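4.2 Where the cans go

Last updated in March
15 shares - 2 comments

Most of the kitchens we visited in Plestside had no fixed spot for empties. People told us they recycle, and they do, mostly. But the can sits first. On a table, a windowsill, the top of the fridge. We call this the resting stage (term borrowed from Hegyi's earlier work on newspapers) and it got far less attention in our first round of interviews than it should of.

Method for this part was simple. Households kept a short diary for 30 days. One line per drink container: what it was, where it was opened, where it ended up, and when it left the house. Mahtab Jalali did the home visits at the start and the end, Máté Kiss coded the diaries. Nine households dropped out before the second visit, mostly moves and one new baby. Their diaries are left out of what follows.

The resting stage was longer in homes where the bin was outside or down a flight of stairs. No surprise there. Less expected - it was also longer in homes with two bins indoors, one for mixed and one for metal. Several people said they weren't sure which one took cans with a bit of drink left, so they put the can down and meant to rinse it later. Later was often the next morning. One man in the Urkia flats kept his by the sink until his sister came over, becuase she "knows the rules."

Tables matter more than we planned for. The diary form had boxes for kitchen, living room, bedroom and outdoors but none for furniture, and people wrote it in anyway, in the margin. Tables used for eating were cleared at mealtimes. Tables used for everything else, work, mail, chargers, homework, were cleared when somebody ran out of room. Figure 3 goes with the second type.
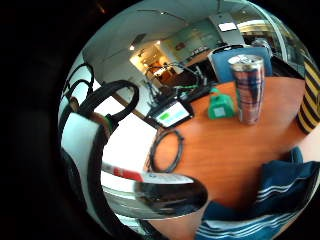
Figure 3. Tall drink can on a wooden tabletop.

Vilmos Szűcs has argued that deposit schemes fix this, as a can worth money gets moved. Our diaries only half support him. Households that returned cans for the deposit did take them out of the living room sooner, but then stored them in bags, in halls and on balconies, some for weeks. So the resting stage moves to another room. Whether it gets shorter overall we can't say from this data, the diary entries stop at the door of the hall closet in too many cases.

Limits. Diaries were self-reported and the last week is thin. Winter only, so no garden use. Section 4.3 takes up glass.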